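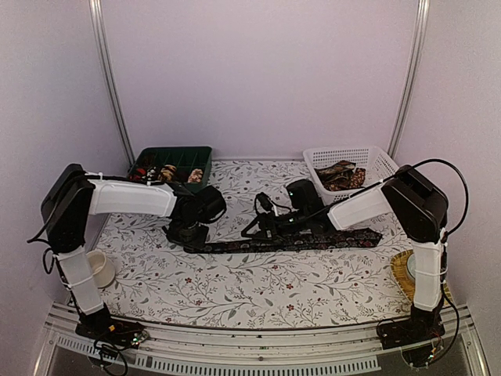 Two arms, one necktie

Cloth is still one of the harder things to hand a robot. A mug keeps its shape when you grab it. A necktie doesn't, and that is why the Prekard lab picked ties for its latest work on two-armed handling.

The method, called Stidby, gives each arm a role. One pins the narrow end to the table while the other works along the length, looking for the next place to grip. The roles can swap partway through a fold - something the lab's earlier software, Eren, couldn't do.

Training used 554 demonstrations, all done by people steering the arms by hand. The tablecloth was changed between batches, and some of the patterns were busy enough to make a dark tie's edges the only useful cue.

In testing, Stidby got through 100 trials on ties it hadn't been trained on and finished 89 of them. Most of the 11 failures came at the wide end, where the fabric is heavier and tends to slide off the fold.

Speed is the weak spot. A single fold can take up to 300 seconds, far slower than a person. The lab plans to try scarves next, at its Fesside site, starting in September.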